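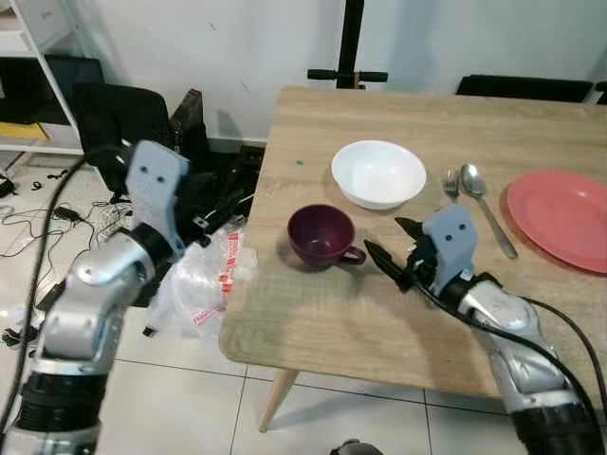
4.3 Setting the table for the visitor demonstration

This section covers the tableware demonstration shown at open days and booked visits. It assumes the arms have been powered up and homed as described in 4.1, and that the demonstration program (Skesturen) is loaded on the operator station. If you changed the gripper fingers after the last visit, go back to 3.6 first.

Items needed

Bowl, white ceramic
Cup with handle, dark maroon
Fork
Spoon
Plate, coral pink
Table, light wood finish
Tableware box (label: Drevo), which also holds the spare cup

Do not swap in other tableware on the day. The recognition set was recorded with these pieces, and a cup of another color will be found on some runs and missed on others.

Placing the items

1. Wipe the table and let it dry. Crumbs and bits of tape are sometimes picked up by the detector as small objects.

2. Push the table up to the floor marks. Both front legs must be on their marks. Check that it does not rock.

3. Put the bowl near the back center of the table.

4. Put the cup in front of the bowl and a little to the left, with the handle pointing right. The right arm takes the cup by the handle, and the approach is planned from that side only.

5. Lay the fork and the spoon side by side to the right of the bowl, with the handles toward the arms. Leave a finger's width between them.

6. Put the plate at the far right. It may sit close to the edge but must not hang over it.

7. At the operator station, choose Check Layout. Each item found is shown with a green outline. If one is missing, move it a little toward the center and choose Check Layout again.

Note: The layout check looks at position only. It will pass a cup whose handle points the wrong way. Look at the handle yourself before every run.

Starting positions of the arms

8. Choose Visitor Start. The left arm lifts and waits by the left side of the table. The right arm lowers to just above the tabletop and stops short of the cup handle.

9. Wait for the Ready light on the operator station. Do not lean over the table to adjust an item while the arms are holding in this position. Choose Park, make the change, and then choose Visitor Start again.

CAUTION: The finger tips are pointed. Keep hands off the tabletop whenever the Ready light is on, even if the arms are still.

Cables and floor

10. Follow each arm cable by hand from the collar to the base with the arms parked. It should have slack at every joint and should not pass under a table leg.

11. Set up the barrier tape before visitors come in. The tape goes on the visitor side of all floor cables. Chairs stay outside it during a run.

Running the demonstration

12. Tell visitors what the arm will pick up before you press Run. Most people watch the arm that moves first and miss the grasp otherwise.

13. Press Run and keep one hand at the stop button for the whole cycle. A full cycle takes 244 seconds with the speed set to Visitor.

14. When the cycle ends, choose Park and put the items back as in steps 3 to 6. The arms do not reset the table.

Limit each group to 8 people. With more than that, the ones at the back move around to the side and step over the tape. Two staff members are needed for every group, one at the operator station and one with the visitors.

Note: School groups often ask to place the cup themselves. This is allowed with the arms parked and the Ready light off. One person at a time.

If something goes wrong

Cup slips out of the fingers: press Stop, choose Park, and check the handle direction. If it slips again on the next run, clean the finger pads with a dry cloth.

Spoon is picked up along with the fork: they were laid too close together. See step 5.

Arm stops and the station shows "Reach": the table has moved off its marks. Park the arms and repeat from step 2.

Broken tableware: press Stop, lead the visitors out of the room, and sweep up with the arms powered off. End the demonstration for that group.

Questions about the layout go to Darius Moldovan. Bookings and group sizes are handled by Arvid Wallin at the Holley front desk.

Section last checked Friday, April 17, 2026. Next check due in September.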